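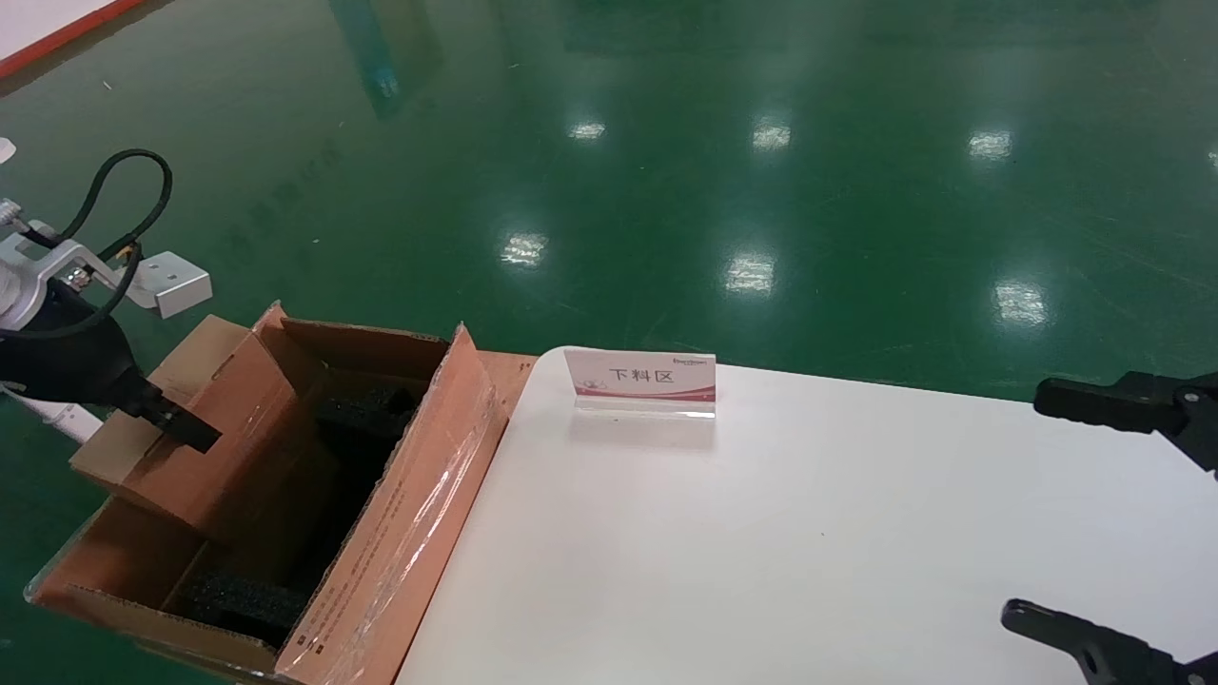 Unloading area sign on the table, open box to the left

Gripper stops short of the inner box

Our student project has the arm reach into a foam-lined box. In 6 runs it stopped short 2 times, always at the small cardboard insert. Any ideas?
Sarico

Check whether the box moves between runs. Tape its outline on the floor or stand and put it back to the same marks. Then redo the hand-eye calibration — ours had drifted since August and we blamed the code.
Kaczorowski

Could be the cling film, shiny stuff confuses depth cameras. Not sure though.
Zomine

Same as above, try matt tape over the shiny side.
Gistunetti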